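My kitchen walk-through for the Kenetgate rental, done Tuesday before the new folks move in. I go top to bottom so I don't skip stuff!

- [x] Hood filter: greasy again, soaked it
- [x] Smoke alarm: loud (sorry, neighbors)
- [ ] Extinguisher: gauge is low, getting a new Clellis one

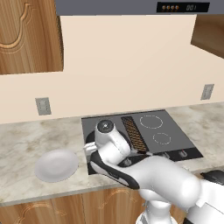
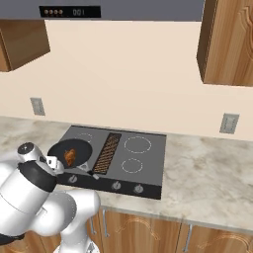
*Page last changed: Tuesday, 4:15 pm*

- [x] Outlets: tested every one, all good
- [x] Cooktop glass: no cracks, and I really looked
- [ ] Water heater: reads 287 on the Garrido meter and I wanted 300, so I'm calling them back
- [ ] Dryer vent: ugh, lint everywhere. Zoria quoted me $200 to clean it, and I'm booking that this week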